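**Kirora Bench Rules Pack** (wall card, logbook and floor tape, for one arm and one work area)

I wrote the first version of this for our own lab at Galcombe, on the back of a delivery note, and people kept photographing it and taking it home! So now it's a proper product. You get a laminated card with 15 rules, a logbook with 100 pages, and 3 rolls of tape for marking out the floor. It's meant for small teams who run an arm next to household things – toy kitchens, shelves, trays – and who've read the big safety standards but still need something to look at first thing in the morning.

It doesn't replace your risk assessment. Do that first, please, and then fill in the blanks on the card from it (speed limit, payload, who's allowed to run the thing).
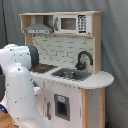
The rule I get asked about most is number four, which says to fix the furniture before you fix the program. If a play kitchen can slide when the arm leans on it, your saved positions are worth nothing and you'll be chasing a tap that has wandered off. Clamp it, weigh it down, whatever suits, then mark the feet on the floor with the tape. Bhavana Iyer, who tested the pack for us over in Beloron, marks the arm's base as well, and I've pinched that for the new card.

Some of the others, so you know what you're buying:

- Check you can reach the stop button from where you'll really be standing. Press it once before the first run of the day.
- Start every new move at the slow speed written on the card, and stay there until it's run clean three times.
- Keep cables out of the arm's sweep, including when it's folded up.
- Hands stay outside the tape while the arm is live. Want to move a bowl? Pause, wait for it to stop, then reach in.
- Go in over the sink from above and leave room for the tap, as tall spouts are lovely things for a gripper to hook on.

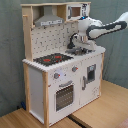

## What goes in the logbook

One line per session: who ran it, what changed since last time, any bumps, any stops. I know, I know, paperwork. But Anderson Amaral found a loose wrist joint by reading back through his stops, and that was before anything got bent.

## Ordering

Ask for part 517. The September printing has bigger type and a wipe-clean front. Refill logbooks are sold singly, and Simone Xavier on our orders desk can sort you out with a Portuguese card if you'd like one.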